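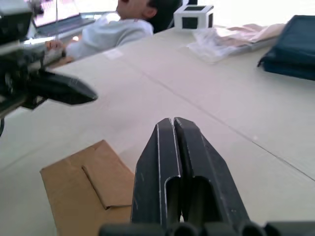 Vincar primeiro e cortar depois dá sempre menos desperdício, escreveu um leitor a respeito da galeria anterior. Acrescentou que, no posto dele, a aba é dobrada duas vezes antes de levar fita, e que nunca viu isso explicado numa página de embalagem.

Cartão canelado sobre o tampo claro. Folha castanha, de contorno mais ou menos retangular, com uma aba dobrada por cima e o vinco levantado em ângulo. No tampo distingue-se a junta entre painéis, que corre em diagonal.

Galeria: bancada de embalagem, Trerow
Atualizado em 13/1/22

A galeria Trerow trata do posto de embalagem: tampo, cartão, fita e enchimento. As galerias anteriores mostravam sobretudo caixas fechadas e prontas a expedir. Passa-se agora à fase de preparação, que ocupa a maior parte do tempo de bancada e da qual havia pouco registo. Seguem-se as notas técnicas, pela ordem em que o trabalho se faz.

Tampo

O posto usa mesas Okby, encostadas duas a duas. A junta entre painéis é o ponto crítico. Um desnível pequeno não se nota à vista, mas sente-se quando a lâmina passa por cima, e o corte desvia-se. O nivelamento é feito com régua metálica atravessada sobre a junta, em ambas as pontas e a meio. Repete-se sempre que a mesa muda de lugar.

A cor clara foi escolhida por contraste. O pó de cartão e as aparas castanhas veem-se bem e limpam-se antes de riscarem a superfície. Pano seco; produto de limpeza só no fim do turno. Não se corta diretamente sobre o tampo: para isso há a base de corte, guardada na prateleira inferior.

Cartão

A referência corrente é a Tisten, canelado simples, castanho nas duas faces. Chega em paletes de 1.440 folhas, cintadas, e fica em repouso na sala de embalagem antes de se abrir a cinta. As folhas de cima e de baixo da palete vão para separadores, dado que trazem quase sempre as marcas da cintagem.

O sentido da canelura verifica-se na aresta. Um vinco perpendicular às ondas sai irregular se for feito à mão livre; um vinco paralelo sai limpo, mas tende a fugir para o vale mais próximo. Nos dois casos usa-se régua e vincador de ponta redonda, com duas passagens -- a primeira leve, a segunda com pressão.

Abas

A aba de topo tem 200 mm. Menos do que isso não deixa área suficiente para a fita; mais do que isso obriga a aparar. A dobra é levada até ao fim, assenta-se com a palma da mão e larga-se. O cartão recupera sempre uma parte do ângulo, e a aba fica ligeiramente aberta. É o comportamento normal do material e não se corrige com mais força, que parte a face exterior ao longo do vinco.

Quanto à dobra dupla referida pelo leitor: foi ensaiada em dezembro, num lote de 20 folhas. O resultado foi aceitável na face interior. Na exterior apareceram fissuras em seis delas, todas junto aos cantos. Mantém-se por isso a dobra única no posto, embora o ensaio deva ser repetido com um canelado de onda mais baixa, que o leitor diz usar e que aqui não existe em armazém.

Fita

Masanja, papel com adesivo, aplicada à mão. A fita começa na face lateral, sobe, atravessa a junção das abas e desce do lado oposto. As pontas são cortadas a direito. Fita de papel e cartão seguem juntos para reciclagem, o que dispensa a separação no destino.

Em dias frios o adesivo pega mal nos primeiros minutos. Guardar o rolo em uso dentro da gaveta resolve o problema na maior parte dos casos.

Enchimento e sobras

As sobras com um lado inteiro são aproveitadas como cantoneiras ou divisórias. As restantes passam pela trituradora e servem de enchimento. Cartão húmido, com gordura ou com restos de fita plástica é rejeitado e vai para contentor próprio.

As folhas soltas ficam deitadas sobre a mesa, nunca encostadas de pé à parede. De pé, empenam -- e uma folha empenada dá uma caixa fora de esquadria, por melhor que seja o vinco.

Correções à galeria anterior

A legenda da caixa alta indicava canelado duplo. É canelado simples, com reforço interior colado. A espessura publicada estava certa.

A tabela de formatos foi retirada para revisão. Os formatos com tampa separada passam a ter página própria, com os desenhos planificados e as cotas de vinco medidas ao eixo.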